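Chapter 6
Does the Label Tell You Anything? Reading Claims About Home Cooking Appliances

Print this page | E-mail this page

Most buyers of small kitchen appliances make up their minds in the store, with a carton in one hand and very little to go on. The carton is not much help. It says the oven is "faster," but faster than what? It promises "up to 75 percent less energy," and the words "up to" do nearly all the work in that sentence. A product that saved you nothing at all would still keep that promise.

This chapter is about claims of that kind and how to test them. It does not argue that makers of appliances are liars. Most of what they print is true in some narrow sense, and the narrow sense is the trouble.

Take the case we will return to throughout the chapter. The Brustance company sold a countertop oven with the line "80 percent of owners cook better meals." The figure came from a survey sent out with the warranty card. Nearly 400 cards came back. The company did not say how many went out, and it did not say what "better" meant or who was judging. People who mail in a warranty card are already a peculiar group. Those who had returned the oven to the store were never asked.

A rival, Adbridge, answered with a laboratory test. This sounds like an improvement, and in some ways it was. But the test compared 2 ovens, both chosen by Adbridge, heating one kind of frozen dinner. The report gave no reason for picking that dinner. A student who has read Chapter 5 should be uneasy by now.

Temperature dials deserve the same suspicion. A dial set to 400 degrees tells you what the oven is aiming for. The air near the back wall may be hotter, the air by the door may be cooler, and the food itself is somewhere else again. Recipe writers know this - or ought to - and still print cooking times as if every kitchen had the same oven.

Before You Read

Write down one claim from a package in your own kitchen. Keep it next to you as you work through the chapter, and note what you would have to measure before you believed it. Small ovens are a good place to start, but a toaster or a coffee maker will do.

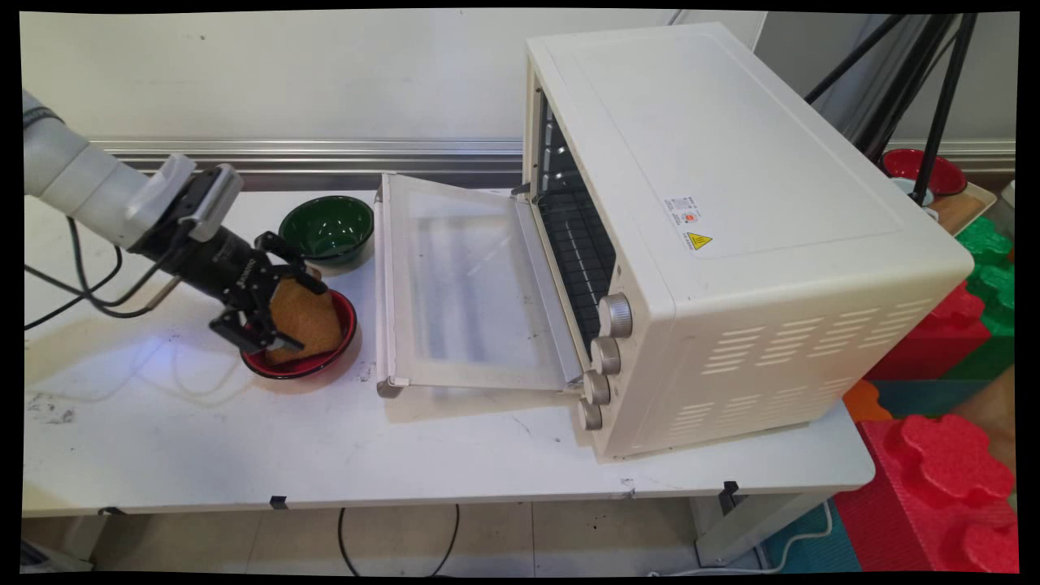 6.1 Compared With What?

Every claim of "more," "less" or "better" has a second half, and the second half is often missing. Our first job is to put it back.

Related chapters
Chapter 5: Choosing a Sample
Chapter 7: The Hinojosa Water Filter Dispute
Chapter 9: Averages and the Sernen Price Survey

This site uses cookies to remember your place in the text. By continuing to read, you accept their use.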